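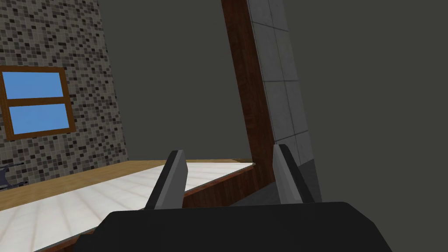
October 24, 2021. Teleop of the simulated kitchen, third sitting with the new wrist view. Most of the morning went on the question of why my demonstrations are so much worse than Nayeli's, given that we sit in the same chair and hold the same controller. Her answer is that I drive like a man reversing a caravan. Mine is that the wrist view tells you very little about how far away anything is. With the fingers open and the marble top sloping off behind the left one, I have the table's edge and the dark wood under it right there between the fingers, and I still couldn't say whether I am a hand's width from the corner or about to hit it. The marble is pale and mottled and gives you next to nothing to judge by. The mosaic wall is lovely for judging by, all those tiny squares, and of course I never need to pick anything up off the wall.

So the first job was to stop driving on the wrist view alone. I put the overhead view back on the second monitor and used the wrist view only for the last stretch before closing. Better straight away. I then forgot about the overhead view for twenty minutes because I was enjoying myself, and the demos from that stretch are the usual rubbish. Labelled them "LM, do not train" before anyone else could.

Settings as of this morning, for whoever sits down next:

Hand controller, right hand, Podent driver. The left-hand mapping is still mirrored in one axis. Charalambos says he fixed this in January. He fixed something in January.
Scaling one to one for big moves, slow mode on the trigger for close work. Slow mode is a bit too slow. Don't change it until the current batch is done or we'll have two batches.
Clutch on the thumb button. Let go, move your arm somewhere comfortable, press again. If you don't use it you end up with your elbow behind your ear, and the recording shows a robot behaving like someone with their elbow behind their ear.
Recording starts on the first movement after reset, so sneezing counts.

The target for the batch is 1000 usable demonstrations across all the kitchen layouts. The folder holds 2300, which sounds like we finished ages ago until you open it. A good many are Samira's speed trials, where the goal was to see how fast a person could go before the arm complained, and a good many more are resets that got saved as episodes when the Clostness logger was in one of its moods. I wrote a filter to throw out anything where the gripper never closes. It also threw out every drawer push, which is done with the fingers shut from the start. Filter withdrawn. Samira is looking through them by eye and has asked me not to help.

Latency: measured it properly at last, 97 milliseconds from hand to rendered gripper. I had been blaming the network. The network is blameless. Most of it is the smoothing I added myself in the summer so that my hands would look steadier. With the smoothing off the fingers tremble, and my timing on the close is far better. Nayeli leaves hers off and doesn't tremble. Have left it off and will drink less coffee, in theory.

Pauses. Marina trained a small policy on the first lot of my demos last week and it does a faithful impression of me. It goes to the table in good order, stops just short, and thinks. Then it goes on thinking. Every one of my demos has that hover in it while I work out the distance, so the policy has learned that hovering is a stage of the job, and having got there it sees no reason to leave. We tried trimming still stretches longer than 12 frames before training. It hovers less now but closes early, presumably from excitement. Marina would prefer that I just stop hovering. Noted.

Collision near the end of the table: if you come in from the right, the palm can catch the tall wooden post before the fingers get anywhere near the worktop. The palm is a good deal wider than the bit you're watching. The sim lets it graze without a contact warning, then flings the arm sideways a moment later as though insulted. I've had this on two layouts. Sent the logs to the Inurach people, who own the collision meshes, and got back a polite message asking whether I could approach from the left. I can. The policy won't know to, unless all of us do it in every demo, so please all of us do it in every demo.

Afternoon was Xia set-up on the other machine, mostly waiting for assets to load. Ran five demos there with smoothing off and overhead view on. Four kept. In the fifth I dropped the clutch halfway through and the gripper stayed put while I waved my arm at it.

To do:
Flip the left-hand axis, with Charalambos in the room.
Marina to retrain on the no-smoothing set only, mine and Nayeli's kept apart so we can compare.
Ask Samira how far she has got. Ask nicely.
Try a faint depth cue in the wrist view, maybe a line dropped from the fingertips to the surface. It would have to be hidden from the recorded images or the policy will learn to follow the line.
Book the chair for tomorrow morning before Nayeli does.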